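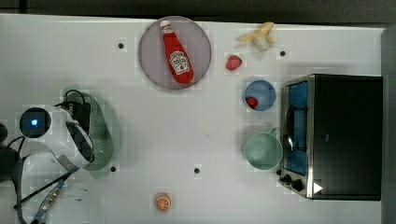
Primenport, March 8, 2020

Pilline dinner plate, round. Back in stock, finally.

Same plate as last year, new glaze supplier. Sizes are small (side), medium (lunch) and large (dinner). Sold in sets of 4 or as singles, singles only while we have them.

Colors now: mauve-gray, oat, dark green. Blue is gone untill July, sorry, Montri Saengthong is still testing it and the last batch came out streaky.

Dishwasher - yes, top or bottom rack. Microwave - yes, two minutes at a time is plenty. Oven - no. Please don't, we replaced three sets over the holidays and can't keep doing that.

Stacks fine with the older Paisan bowls. Does not stack with the Vivo range, the foot is too wide.

Shipping: leaves the warehouse in around 20 days for sets, quicker for singles. Pick up at the shop any time we're open, ask for Ketsara Bunnag or Sakda. Cafes and restaurants get trade pricing, email Ketsara with the adress and how many you want.

Chips in transit: send a photo of the box and the plate within four days and we send another. Keep the box til you hear back.

Lids for the Paisan bowls are on there own page now.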